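3.2 Surface layout and tool placement

All sweeping and scrubbing tasks in the study were set up on a flat gray surface marked off into a grid with blue painter's tape. We chose tape over printed mats after the pilot, when the mats slid under the pressure of the scrub brush and had to be pulled straight between trials. Tape lines could be checked and replaced in a few minutes. Short scraps left over from re-taping were not always cleared away, and we did not treat them as part of the debris to be collected.

Tools were kept to the left, leaving the rest of the grid free for the task. The set consisted of a white dustpan with an open loop handle and a long-handled scrub brush with black bristles. Figure 2 shows one such layout, with the brush lying lengthwise below the dustpan and its bristles facing right. A black braided cord runs around and through the dustpan handle, and a black plastic clip is clamped onto it.

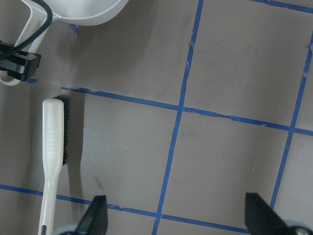
Figure 2. Tools at the left of the taped grid.

3.3 Debris and scoring

Two kinds of debris were used. Dry trials used 10 grams of Prata rice, poured from a paper cup into one cell. Scrubbing trials used a thin smear of Enetero paste, left to dry before the trial began. Each layout was repeated 16 times for each kind of debris.

A cell was scored as clean when nothing remained inside its tape borders. Grains resting on the tape itself were scored separately, as they tended to catch along the edges and needed a second pass with the brush. The surface was wiped down after every trial and the tools returned to the left side before the next one.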